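The result came in overnight, and Jamila Barua read it standing up, with her coat still on.

The log said the policy had finished its 800 runs in simulation. It had been trained on the old data plus the new set, the one Gizella had argued for since March. In the new set every demonstration included at least one mistake and the recovery from it. The operator reached for the part, missed, backed off and came in again. The old set had none of that. The old set was clean, and it had taken most of a year to collect.

Jamila scrolled to the failure column. She took her coat off and sat down.

"Is it good?" said Tõnu from the door. He had a bag of rolls from the bakery on Jestside and was eating one.

"It's better than good. I don't trust it."

He came over and leaned on the back of her chair. He got crumbs on her shoulder and brushed them off. On the screen the failures from the old policy ran down the page in long unbroken stretches. Once the old policy missed, it went on missing, closing on air in the same spot until the clock ran out. The new one missed nearly as often on the first try. Then it lifted, moved over a little and tried again.

"Same seeds?" Tõnu said.

"Same seeds. Same object positions, same lighting. I checked the config twice."

"Check it again before Laimutė gets in."

She checked it again. Laimutė Paulauskas had run the Skidus lab for a long time and had paid for the clean data out of a grant she had written herself. She had also written the handbook for the operators, and page two of the handbook said that any demonstration with a missed grasp was to be thrown out. Gizella Szilágyi had been an operator then. She had thrown out her share, and she had kept a notebook of the ones she thought were a pity.

Gizella was in the kitchen when Jamila found her, rinsing a cup.

"It recovers," Jamila said.

Gizella turned the tap off. "How many tries?"

"Usually two. The most I've seen is six."

"Six is a lot."

"Six is one run. It got there."

Gizella dried the cup and put it on the wrong shelf. "I'd want to see the six," she said.

They watched it together at Jamila's desk. The object was a thin red rod standing in the bin, close to the wall, where the old policy had always had trouble. The arm came down too far over and bumped the rim. It went up. It came down on the other side and closed early. Tõnu had pulled up a chair by then and he made a small noise each time it missed, the way people do at the tennis. On the sixth try the fingers closed on the rod and the arm lifted it clear.

"That's me," Gizella said. "That little wait before it goes back down. I do that."

"Everyone does that," said Tõnu.

"No, they don't. Aino goes straight back in."

Aino Partanen, at the next desk, took one earphone out. "I do go straight back in," she said, and put it back.

Laimutė arrived at ten with a printout of the Futach contract and no idea that anything had happened. Futach wanted bin picking for its warehouse in Dambrauskienė, and it wanted a number for the success rate by the end of the month. Jamila gave her the chair and stood behind it with Gizella. Laimutė went through the table slowly, one finger on the glass.

"You changed only the data," she said.

"Only the data. Same network, same training time. We swapped out 30 per cent of the clean demonstrations for the new ones, so the total's the same too."

"And if you swap out the lot?"

"Gets worse. It learns to miss on purpose. It'll bump the rim and then recover from it, very nicely."

Laimutė laughed, which was rare enough that Aino took the earphone out again.

"Show me one going in," she said. "A first try. I want to see where it is before it closes."

Jamila found a run, stopped it partway and turned the monitor toward her. 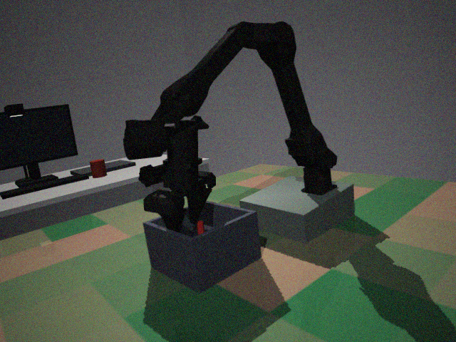
Why would a robot trained on mistakes do better than one trained on perfect runs?

Perfect runs only ever show it the places a perfect run passes through. As soon as it drifts off that path it is somewhere it has no data for, and every wrong move takes it further off. Demonstrations with a miss and a recovery give it examples of being in the wrong place and getting back.

Laimutė had Jamila type both of those out and put them at the top of the report, question first, for the people at Futach who wouldn't read any further. She made her take out the word "drifts" and then let her put it back.

"This is all simulation," she said. "I can't give them a simulation number."

"I know," said Jamila. "I'd like the real arm for two weeks."

"It's booked."

"By who?"

Laimutė looked at the printout in her hand. "By me. More clean demonstrations." She folded it in half. "Gizella, have you still got that notebook?"

Gizella went to get it. It was in her bag, under a scarf, and the first page was dated 5/10/18. Laimutė read it standing at the window – all of it, including the parts about the handbook – while Tõnu handed round the last of the rolls.

"Page two will have to be rewritten," she said. "You'd better do it."

"Today?"

"After lunch."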